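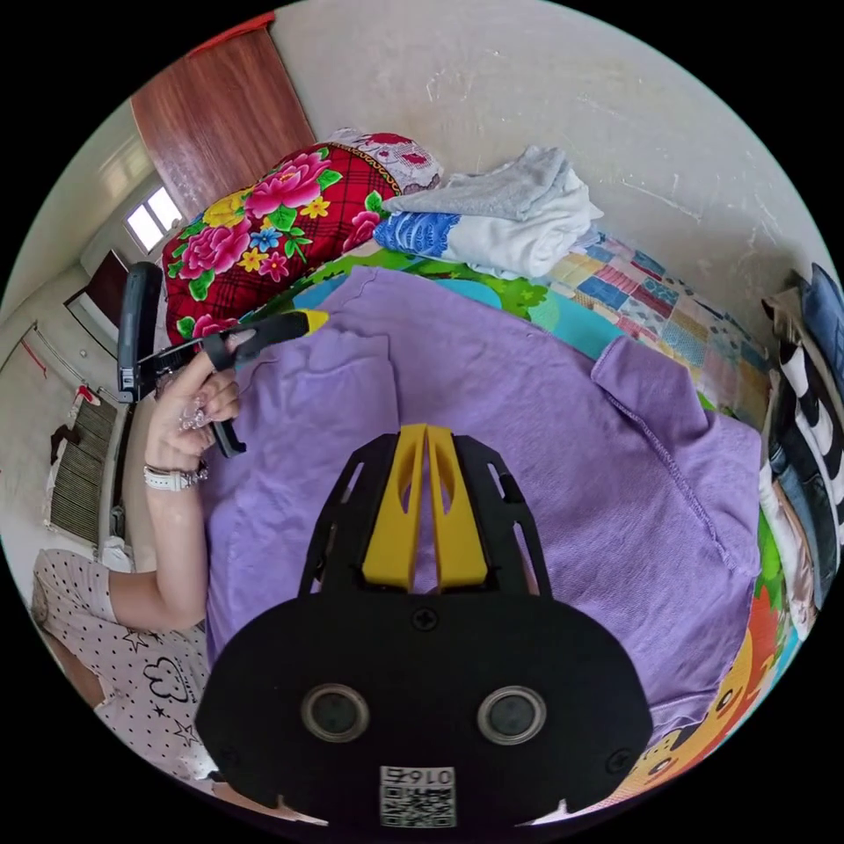 The Clalar open day was mostly about cloth, and I will stick to that part, as the conveyor talk has already been covered on this list. The session I sat through was garment handling with two hand-held grippers, no arm involved. Big soft items are the hard case: with something like that purple garment spread over a bed, the fabric is one colour all over, the wrinkles are shallow, and the only features a tracker can hold on to are the overlocked seam and the stitched edge at the end of the short sleeve-like bit. The printed bedding underneath is a gift by comparison. The yellow fingers stand out well against either, and I assume the colour was chosen with that in mind, though I forgot to ask.

Replies to Rafferty's points are inline. I have trimmed the quote.

On 04/05/2019 Rafferty Dunleavy wrote:

> I could not get to the open day. Could somebody who did go
> answer the following for the Gasten people, who are trying to
> decide whether to build their own hand tools or wait.
>
> 1. Is the demonstration done on a flat table with a plain
> background, as in the Plarnen video, or in something closer to
> a real room?

Closer to a real room. Bed against the wall, pillow, folded things at the head end, a heap of clothes down the side. Nothing had been cleared to suit the software. Tamsin Ambrose ran the session and her line was that a plain table teaches the model a plain table. I agree with her, but it does make the recordings slower to check, and she admitted as much when Arlo pressed her on it.

> 2. How do the two hands get matched up afterwards? We had
> endless trouble with clock drift between units.

Each tool carries a label with a number and a square code, and the recording is filed against that. Clocks are set from one source before a run and compared again after it. They said the worst offset they had in the last batch was 13 milliseconds. I would want to see the distribution before I believed that, and Tamsin has promised to send it to me. If it arrives I will post it.

> 3. Do they use the same fingers for cloth as for rigid objects?

Yes. Same pair of fingers, wedge-shaped, with a cutout towards the tip. I had expected something thinner for fabric. The explanation given was that changing fingers between tasks means recalibrating, and they would sooner accept a few missed pinches. On a hem or a doubled edge the wide tip is fine. On a single layer lying flat I have my doubts -- my own attempts, when visitors were given a go, slid across the cloth four times before I got hold of anything. Fletcher Pryor had it second try, so make of that what you like.
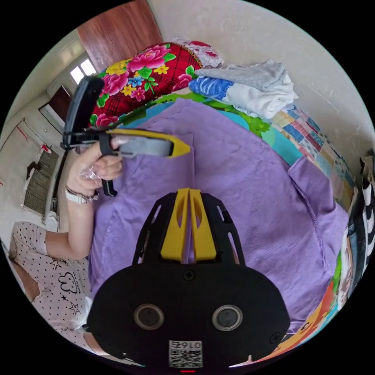 Purple towel on the bed, with a gripper in the foreground and a second one held up on the left.

The towel is a fair example of what I mean. It lies smooth across the middle, where there is very little to grab, and bunches into folds at the right, where the hemmed edge curls up. Anyone sensible starts at the hem. Whether a policy trained on these recordings learns to go for the hem, or only learns to go for the right-hand side of the bed, is a question I put to them and did not get a full answer to. The batch they are working from has 216 recordings of large flat items. They intend to rotate the starting position in the next one.

> 4. What do they do about the wide lens? Our people say the
> distortion near the rim makes it useless for measuring.

They do not measure near the rim. The full circle is kept because it shows the other hand and enough of the walls and furniture to work out where the tool is. Fine judgement about the fabric is left to the middle of the view, where the fingers are. A door or a window in the background is worth more to the tracker than another square foot of bedding. There is a calibration per unit, and it is repeated if a tool is dropped.

> 5. Weight and fatigue. Can one person do this for a day?

No figures on the handout. The tool is comfortable for ten minutes and noticeable after that, mainly in the wrist, and worse when you hold one up while waiting for the other side to be ready. They limit a sitting to 50 minutes. Dolores Fitzsimmons, who has done a fair amount of it, told me the trigger finger goes first and the wrist second.

> 6. Any word on releasing the data?

Some. The Zervas set, 3172 recordings across all tasks, is meant to go out to partners once the labelling has been checked. Cloth is a small share of that. No date was given, and when Fletcher asked for one he was told "after the summer", without a year attached.

For Gasten specifically: I would not build. The mechanical side looks simple enough -- a housing, two fingers, a trigger and a mount at the back -- but the time has gone into calibration and bookkeeping, and they would be repeating all of it. I would ask for the loan of a pair and try them on the items Gasten care about, starting with whatever is largest and plainest.

I have the handout as a scan and can send it to anyone who wants it. Page 3 is missing its right-hand column, which is how it was printed.

Arlo, you took notes on the folding order and I did not. Could you post them in this thread?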